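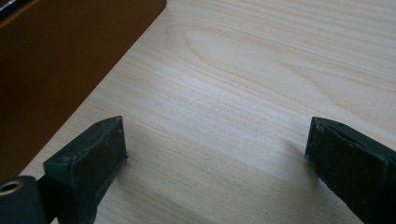
Most of the questions I get from neighbors about looking after a table come down to white rings, sticky patches, and whether it's all right to use the same spray they use on the stove. (It isn't, please put it down!) Before you reach for any bottle, get your head down near the level of the top and look along it toward a window or a lamp. On a pale top like mine, with that long oval swirl in the grain, the light lies across the middle in a soft, whitish band, and a band like that is the best inspector you'll ever have. Greasy fingerprints, dried juice, the ghost of a cereal bowl, they all show up in it, and once you move your head a little you can check the next stretch. I do this every evening after supper and it takes less time than filling the kettle.

## The everyday wipe

Warm water, a drop of dish soap, a soft cloth wrung out until it hardly drips. Wipe the way the grain runs, then go over it with a second cloth and plain water, and then dry it. I know the drying feels like fussing, but soap left behind is what makes a table feel tacky in summer, and people blame the finish when it's only last week's suds.

I keep two cloths on a hook by the back door, a blue one for wet and an old pillowcase square for dry. My sister-in-law Lụa Hầu gave me the pillowcase idea years ago and I've never bought a duster since. Old flannel is even nicer, if you can get it away from whoever is still wearing it.

## Sticky spots

Syrup, jam and candy want patience and warm water. Lay a damp cloth over the spot, go and do something else for a few minutes, and come back. It usually lifts off with hardly any rubbing.

Tape and sticker gum are another matter. A little cooking oil on a fingertip, rubbed in small circles, will roll most of it up into crumbs. Wash the oil off afterward with soapy water. Try it first somewhere out of sight, particularly on bare wood, which can drink up the oil and keep a dark patch to remember you by.

## White rings

On a varnished or lacquered top, a white ring generally means a bit of moisture has crept into the finish. Give it a day or two before you do anything, as a fresh one will sometimes fade by itself. If it's still there, a hair dryer on low, kept moving, is worth a try. Stop if the top starts to feel more than gently warm.

Dark rings are deeper down and I leave those to people with sanders. I once spent a whole Saturday on a dark ring at the old house on Butgate and ended up with a bigger, paler ring around it, which we covered with a fruit bowl until we moved.

## What I keep out of the cupboard

- Scouring powder and the green side of the sponge
- Bleach, on any wood at all
- Silicone polish, which looks lovely for a week and makes refinishing a misery
- Steam mops (yes, I've seen it done)

Felt pads under vases and lamps are cheap. Mine came in a pack of 8 and I still have a few left in the drawer with the string.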